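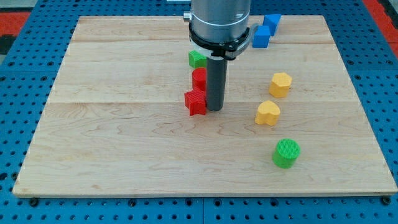
A maple board on the blue work table.

I'd been in the car for a little over two hours when my phone lost its signal, and ten minutes later I missed the turn for Astgate. So did everyone else who's ever stayed there, apparently. The sign is painted dark green and it hangs in front of a very large, very green spruce. "I keep meaning to repaint it," says Hạnh Đồng when I finally roll up, window down, dog in the back seat looking carsick. "But then people would be on time, and I'd have to have the stove lit on time."

Astgate is four cabins on a wooded hillside above a creek. Three are small, meant for couples or one person with a big book, and the fourth, Kundora, sleeps six if two of you are kids who like ladders. I'd booked Kundora with my sister and her family, who were driving up behind me, and I'd asked Hạnh if she would sit down with me for an hour before the noise arrived. She gave me nearly three, plus soup.

We started on the porch. It was January and I kept my hat on. Hạnh was in a fleece vest and seemed perfectly fine.

She grew up in an apartment over her parents' dry cleaning shop and says she was never a camping kid. "We didn't own a tent. We didn't know people who owned a tent. Vacation was driving to see my aunt and eating for four days." She worked in hotels for most of her twenties, front desk first and then housekeeping manager, and she still folds a towel faster than anyone I've ever seen. (I asked for a demonstration. I got one. I've tried it at home since and mine look like laundry.)

So how does a city hotel person end up with a hillside? "My husband wanted land and I wanted to stop wearing a name tag," she says. They looked at a lot of places. This one had been a fishing camp belonging to a family called Nikolovski, who built the first cabin themselves and came every summer until the grandchildren moved away. "Mrs. Nikolovski walked me around the whole property in house slippers. She showed me where the snow slides off the roof, where the bees go, which step will get you. She cared a lot more about that than about the price."

The bad step is still there, by the way. Second from the bottom on the way down to the creek. Hold the rail!

I wanted to know what she'd brought over from hotels, and she had her answer ready. "Beds. I'll give up almost anything else. You can have one frying pan, you can have a shower that takes a minute to warm up, fine, you're in the woods. But if you sleep badly you'll hate the woods." The mattresses are better than mine at home and there's a wool blanket folded on the end of each one that I thought seriously about stealing. I told her so. "They're too big for a suitcase," she said. "I checked."

What she left behind was the television. There isn't one in any of the cabins, and there's no wifi either, apart from a weak little connection in the laundry shed where you can send a message if you stand near the dryer. Some guests book because of this and some don't read that far down the page. "I had a man who drove out every morning to sit in the grocery store parking lot and do his email," she says. "He came back the next year, though. Same week. I think he did it less."

Then there's the stove. Kundora is heated by a big old Burnex, black and squat, that came with the place, and Hạnh talks about it the way people talk about a difficult uncle. It doesn't like small logs. It doesn't like you opening the door to check. "Load it, shut it, go away," she says. "Everyone wants to poke it. My husband pokes it. I hear the door squeak from the kitchen and I say, leave it alone!" There's a handwritten card about all this on the mantel, and my brother-in-law ignored it for a full evening, and we were all a bit smoky at breakfast.

We moved inside around then because I couldn't feel my feet. The soup was chicken and ginger, and she makes a pot for arriving guests whenever it's below freezing. You don't order it, it just shows up on your stove with a lid on. I asked if she'd ever thought about doing proper dinners, and she made a face. "People ask. Then I'm running a restaurant, and then I need somebody to wash up, and then I'm back to making a schedule. I like giving someone soup and walking home."

Home is 700 feet up the hill, in the original Nikolovski cabin, which she and her husband added a bedroom to. She says she can see all the chimneys from her sink and knows who's up early.

The thing she's proudest of is the guest books. There's one in every cabin and she's never thrown a full one away. One slow winter she sat down and went through the lot, and there were 827 entries. She can tell you about the couple who got engaged on the creek rocks and wrote it in capital letters, and about the boy who for several summers running left a detailed list of frogs. "Not one of them mentions the wifi," she says. "The dryer comes up a couple of times."

I asked whether she'd add more cabins. There's room, and the calendar is full from May to October. She looked out the window for a while before she answered. "My husband has drawings. He always has drawings. Maybe one more, down by the flat part, for people who can't do stairs. My mother can't do stairs now and she's only seen the creek from the car." That one would have a ramp right down to the water and a wide porch, and she's already picked the spot for the chair.

Right about then my sister called from the road to say she'd passed a spruce tree and a mailbox and was now at some kind of gravel pit, and where on earth was the sign? Hạnh was already putting her boots on.

Astgate takes bookings by phone or email and stays open all year, though the road can be slow after snow, so ask about chains. Dogs are welcome in Kundora and one of the smaller cabins. Bring slippers, the floors are cold in the morning, and bring more coffee than you think you'll drink.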